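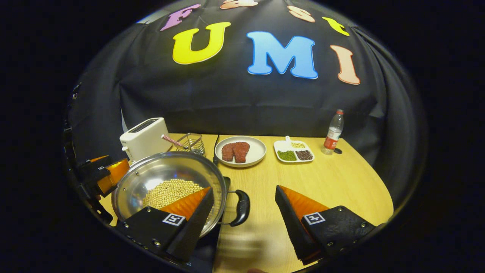
Dela Ankrah says to start with the pan and the plate and leave the toaster for last, which is how I ended up asking on here. Setting up a play kitchen corner, pretend food and all, on a light wood-grain table. Black cloth up behind, letters on the cloth. Plate of steaks next to a dish with compartments. Looking for opinions on what goes where and what I should just put away. Be blunt, I have until 4 pm tomorrow when the kids get here.
 — posted by okra_and_rye

pinchpot16
Pan in front, toaster at the back. Done. Kids go for the pan first every time, mine did anyway. Toaster has a lever, they'll find it no matter where you hide it.

okra_and_rye
Toaster's already at the back left but the pan is blocking the lever. Little white lever, sits right behind the rim. Should I spin it?

pinchpot16
Spin it or slide it over a few inches. If they can't get at the lever it's just a box.

MarlaB_crafts
Disagree on pan in front. Big pan up front eats the whole table. We had the Furnberg set, the large one, and I finally put the pan on a hook and the table was suddenly usable. You want open space for plating stuff up. Thats the actual game for a 4 yr old, moving food from one thing to another thing.

pinchpot16
A pan on a hook is a pan on the floor in ten minutes lol

MarlaB_crafts
Ours stayed up. Mostly.

hollis_j
Compartment dish is the best thing on that table imo. Pale yellow stuff in the back right, green beans front left, dark brown beans front right. Put a spoon with it and walk away. Scooping and sorting will keep a small kid busy longer than any toaster. Question tho, how old are the youngest? Small beans and under threes, no. Hard no. Doesn't matter what they're made of.

okra_and_rye
Youngest is 2, comes with her brother. So beans go up on the shelf till she naps?

hollis_j
Yes. Or swap in big pom poms, the kind they can't get in their mouth. Or big pasta. Actual rule at my place is if it fits in a toilet paper tube it's not out when the baby is.

tessellate
second this. Also check the little loop tab on the back edge of the dish, ours had something like that and it became a handle, whole thing carried across the room and dumped. Fill it less than you think. A thin layer is plenty

GrumpyInOhio
Why are there steaks on half the plate and nothing on the other half. Either fill the plate or don't. Put the beans ON the plate. Dinner.

okra_and_rye
Half is left open so they can add the sides themselves

GrumpyInOhio
ok that's fair I guess

MarlaB_crafts
See, plating. Told you.

wrenhouse
Can we talk about the wire basket. Ours came from Sarska, rectangular with the handle up, and it was either a fryer or a shopping basket depending on the day. Fries in, fries out. I'd give it more room, it's jammed in beside the toaster and the utensil handle is pointing right at it so nobody's going to pull it out without knocking something. Move the patterned one to a cup or jar with any others you've got.

okra_and_rye
The red and white one? Love that thing. Was going to leave it out bc it's cheerful

wrenhouse
Cheerful in a cup! Handles up, they can see what's there. Laying down it just gets lost under the pan.

tessellate
Cup tips over. Use a short wide crock, or put some dry rice in the bottom for weight — wait no, the 2 year old. Glue a washer in it.

pinchpot16
Does anybody's toaster last? Went through an Okabe and then an Ullholm, spring died on both. Paid 16 for one and 2 at a yard sale for the other and the yard sale one lasted longer.

hollis_j
Spring always goes. We just cut toast out of felt and the kids do the pop by hand, with sound effects. Loud ones

GrumpyInOhio
People spend 400 on a play kitchen with a sink and an ice maker and then the kid uses a shoe box. A table and a cloth is fine. More than fine.

MarlaB_crafts
Spent 160 on ours, used, and I'd do it again. Doors matter to them. Opening and closing doors is half of it.

GrumpyInOhio
You have doors in your house already

MarlaB_crafts
And they slam those too, what's your point

wrenhouse
About the backdrop, is the cloth going to stay up? Black looks good with those letters, purple F and the yellow ones really jump. But my crew would yank it down in the first hour. Clip it at the top and weigh down the bottom. And if it's creased, steamer, or just mist it with water and pull it flat, let it hang overnight.

okra_and_rye
Creases are driving me nuts, yes. Low down in the middle. No steamer, so misting it tonight. Will test a corner first bc the letters are on there.

tessellate
take the letters off before you spray if you can. Paper plus water, bad time. If they're foam ignore me

hollis_j
Letters are up high enough. Just do the bottom half.

tessellate
still would take them off

okra_and_rye
Ok plan. Toaster turned so the lever's clear, basket to the right with some space, utensil in a crock, beans on the shelf until nap. Plate stays half open. Pan... undecided.

pinchpot16
Front!!

MarlaB_crafts
Hook.

okra_and_rye
Putting it on the floor next to the table in a crate and letting them fight about it. Dela votes front too fwiw. Off to find the spray bottle

wrenhouse
Crate's good. Report back on the cloth, I've got a green one with the same problem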